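Droltau Household Odds and Ends, data card

Last revised 13 March 2024

What is in it

275 pictures of household things on a tabletop, waiting to be put away. The first release in January had 300, but 25 turned out to be the same striped bin and were let go with thanks.

Expect storage bins, trays, first aid kits, small tubes and drawstring bags. Sorting follows the Garkisent list, which has 20 categories, one of them "other." You can guess which one filled up first. 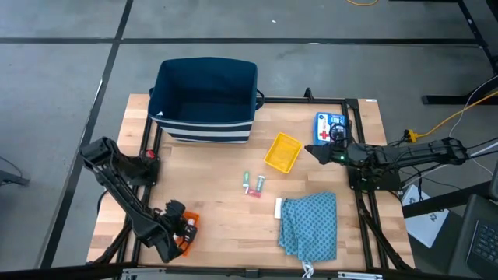 Bags are the hard part. A folded bag, a crumpled bag and a bag somebody gave up on all get the same label, "bag, soft." Slim tubes go under "tube, small" whatever they hold, and we did not open any to check. A bin counts as a bin with or without contents.

Files

labels.csv: one row per item
categories.txt: the Garkisent list, typos preserved
splits: 3 folders, train, val and test

Known problems

"Tray" and "lid" were swapped in a few early rows. Fixes are welcome. Arguments about whether a pouch is a bag should go to the Broketti issue page, where there is already a long one.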